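3. Method

3.1 Setting and participants

The study took place in the clinical skills rooms of a regional teaching hospital and its two satellite campuses. Students in the third year of a four-year medical program rotate through the rooms in groups of 12, with one session each Tuesday afternoon. All 277 students enrolled in the year were invited to take part by email and by a notice on the course page. Of these, 200 gave consent and completed both the first assessment and the follow-up in May. Seventeen withdrew between the two assessments, most of them on transfer to a rural placement where the follow-up could not be scheduled. The remainder did not reply to the invitation. Students who did not take part received the same teaching as everyone else, and their tutors were not told who had consented.

No student was excluded for prior experience. We asked each participant whether they had closed a wound on a patient before the rotation, either under supervision here or in earlier work as a nurse or paramedic, and recorded the answer as yes or no. Handedness was recorded as well. Earlier work at our own site (Srisuk and Begović) suggested that left-handed students ask for help more often in the first session, and we wanted to be able to check this in the larger group.

3.2 Practice schedules

Participants were assigned by campus group to one of two schedules. In the massed schedule, students did all of their supervised practice in a single block of four hours, with a meal break. In the spaced schedule, the same four hours were split into four sessions of one hour, held a week apart. Assignment was by group because the rooms could not be staffed for both schedules on the same afternoon. The effect of this on the analysis is dealt with in section 3.6.

Both schedules used the same teaching plan, written by Siriporn Sriwong and revised after a pilot in the previous year. It covers instrument handling, the simple interrupted stitch, the vertical mattress stitch and the instrument tie, in that order. Tutors were asked to keep to the order and to the time given for each part. Where a group ran over, the tutor noted it on the session sheet and the lost minutes were taken from free practice at the end.

3.3 Tutors

Eight tutors taught on the study. Five were surgical registrars and three were nurse educators. Each attended a training meeting at which the rating form was explained and two recorded performances were scored and discussed. Tutors taught under both schedules where the roster allowed it. Two of the registrars finished their hospital term before the spaced groups began and taught massed groups only.

3.4 Materials

Practice was carried out on synthetic skin pads. The same model of pad was used for teaching and for both assessments, so that students would not meet an unfamiliar surface when they were being scored. Pads were replaced when the tutor judged that the surface would no longer hold a stitch. Students used a standard needle driver, toothed forceps, suture scissors and curved needles (Figure 1). Sets were checked before each session, and any driver with worn jaws was taken out of use. We had planned to let students take a set home between sessions, but this was dropped on advice from the hospital's safety office.
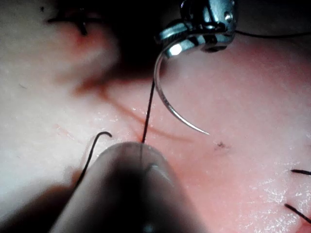 Figure 1. Curved suture needle held in the jaws of a needle driver over a pale pink synthetic skin pad.

Bookings, attendance and session sheets were kept in Skevel, the scheduling system already in use at the three campuses. Scores were entered on paper and typed in later by Sombat Khamphan, who did not teach on the study.

3.5 Outcome measures

The main outcome was the total score on a rating form with 10 items, each marked from one to five. The items cover grip, angle of entry, spacing, depth, edge alignment, knot security, handling of the pad, economy of movement, safe disposal of the needle and overall quality. The secondary outcome was the time taken to place three interrupted stitches, measured from the moment the student picked up the driver to the cutting of the last tail. Students were not told that they were being timed until after the second assessment.

We also asked participants to rate their own confidence on a single five-point scale. The question was put before the assessment on both occasions, so that the answer would not be coloured by how the task had gone.

3.6 Analysis

Scores at follow-up were compared between schedules with a mixed linear model. Schedule, baseline score and prior experience were entered as fixed effects, and practice group as a random effect to allow for the fact that students were assigned together. Time to completion was skewed to the right and was log transformed before analysis. Confidence ratings were treated as ordinal.

Two assessors scored a random subset of performances independently. Agreement between them was calculated for each item as well as for the total, as we expected depth to be harder to judge than spacing. The analysis plan was written by Keisha Crenshaw before the follow-up scores were opened, and no changes were made to it afterwards.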